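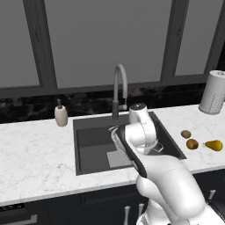
# Wanted: people to check a robot's homework

**Okness Student Robotics, kitchen project. Open to anyone enrolled, any major, any year. Starts in November.**

Our club has a simulated robot arm that works at a simulated kitchen sink. According to its own log it is very good at this. We have 3,384 recorded runs, and the scoring script marked 3,151 of them as a success.

I don't believe that number. I'm looking for people who will sit down, watch the runs, and say what they saw.

## What the project is

Last year's group built a set of kitchen tasks in Flasel, the simulator we use for coursework. The arm has to pick something up out of the basin, put something down in it, turn the faucet, or move an object from one part of the counter to another without knocking over whatever is standing nearby. The kitchens are put together from a model library called Belhaj, so the sink, the cabinets, the fruit and the soap dispenser all come out of the same box, and the layout gets shuffled from one batch of runs to the next.

A student drives the arm with a hand controller for the first part of the data. After that a trained policy drives it. The two kinds of run sit in the same folder with the same kind of label, which I would have done differently, but I wasn't here.

The plan is to enter the student track at Drallarell in the spring. Entries are judged on a written report as well as the runs. Last year's draft report has the sentence "the system reliably performs everyday kitchen tasks" in the first paragraph. I've taken it out for now. It can go back in if somebody can defend it.

## Why I'm doubtful

The script calls a run a success when the object's center is inside the target zone at the last time step. It doesn't ask how the object got there. In the runs I've gone through myself, I have found:

- a pear that was never gripped at all and simply rolled where it needed to go after the arm bumped it
- fingers passing straight through the rim of the sink on the way down
- a faucet task scored as done because the handle was already in the "on" position when the run began
- objects still moving, quickly, at the moment the run was counted

I've also watched plenty of runs that look fine. The arm reaches over the front of the counter, lowers the gripper into the basin, closes, lifts, and sets the thing down. Good. I just can't tell you how many of those there are, and neither can the people who wrote the report.

There is a second problem, and it bothers me more. Our sink has even lighting and nothing sticky in it. The sinks in the dorm kitchens have cloudy water, a fork under a plate, and a sponge of unknown age. I'm not asking for a simulated sponge of unknown age. I would like the report to say plainly what was left out, and for that we need people who have washed a dish recently and will look at a task list with that in mind.

## Who we need

There are 8 places.

**Run reviewers (most of the places).** You watch recorded runs at a desk in the project room or on your own laptop and fill in a short form for each one. Did the gripper close on the object? Did anything pass through anything else? Was the object at rest at the end? Would you call this a success, and if you wouldn't, why? You do this without seeing the script's label. Two reviewers see every run in the sample, and they don't talk about it until both forms are in.

You don't need to program. You don't need to have been in a robotics club. Being easily impressed is a drawback. The work is repetitive, and after an hour of watching a gripper approach a sink you will want to mark everything "yes" and go home. Take a break when that starts. A reviewer who does one careful half hour is more use to me than one who gets through a hundred runs on autopilot.

**Script fixer.** Somebody comfortable in Python who can read the scoring code, find out what it really measures, and write a stricter version beside it. Please leave the old one alone. We need both so that we can show how far apart they are. If the gap is small I will say so in print and apologize to last year's group in person.

**Controller drivers.** You would record new runs by hand, including bad ones. Our driver data is suspiciously tidy, and I think the failed attempts were deleted to save disk space. I'd like a fresh batch in which nothing is thrown away. Steady hands are welcome. So are unsteady ones, provided they stay attached to someone who turns up.

**Report writer.** Takes notes all the way through and keeps the adjectives under control.

## What you get

You get project credit if your department accepts it. Ask them first, in writing, because I've seen what happens when people ask afterward. You get your name on the report if you did work that's in it. You'll have a fair idea by the end of what a success rate is made of, and that's handy when you read other people's.

You don't get paid. There was talk of a stipend and I have seen no sign of the money. If it appears I'll write to everyone on the list.

I'm also not going to tell you that this leads to a job. It might look fine on a résumé. Some employers would rather see a flashy video of an arm putting away fruit, and if that's what you want there are other groups on campus who will be glad to have you.

## Time

Reviewers: two hours a week, whenever suits you, plus one group meeting that starts at 5:30 p.m. and ends by 6:30. Drivers: one longer session a week in the project room, since the hand controller doesn't leave the building. Script fixer and report writer: hard to say. Anyone who gives you an exact figure for debugging other people's code is guessing.

The project runs through the end of the spring term. If you can only do the fall part, apply anyway and tell me.

## Questions I've been asked already

*Is there a real arm?*
No. Everything is in the simulator. A former member's poster describes the project as "kitchen-ready," and I have asked for the poster to come down.

*Do I have to be as gloomy as you?*
No. One of the current drivers thinks the policy is excellent and that I'm wasting a semester. She's staying on, and I'm pleased about it. Her forms count exactly as much as mine. If you think the number is right, come and help prove it.

*Why not just let a program check the runs?*
A program did check the runs.

*Can I use this for my thesis?*
Possibly. Talk to me before you tell your adviser it's settled.

*What if the number drops by half?*
Then we enter Drallarell with half the number and a longer report. I've checked the rules and there is no minimum. Whether the judges will like it I can't promise.

*Will I have to cook?*
No, and this has been asked more than once.

## How to apply

Write to Wilfredo Tolentino through the club's message board, or leave a note in the kitchen project tray outside the robotics room. Skip the cover letter. Send me these:

1. Your name, your major, and which role you want.
2. The hours you can work in a normal week. Please use a bad week as your guide.
3. A few sentences about a claim you once checked and what you found. It can be anything: a phone battery, a bus timetable, a recipe that said "ready in 20 minutes." I read these first.

If you apply as script fixer, add a link to some code you wrote. It can be ugly. If it has comments explaining what you weren't sure of, even better.

I'll send everybody who applies as a reviewer the same short set of recorded runs and a blank form. There's no passing score. I'm mostly looking at the comments box, and at whether you're willing to write "can't tell from this view" when you can't. That answer is allowed on the real forms too, and I expect to see it a lot.

Replies go out within 2 weeks of your note. If you haven't heard by then, nudge me. The tray gets emptied by whoever is passing and things have gone missing from it before.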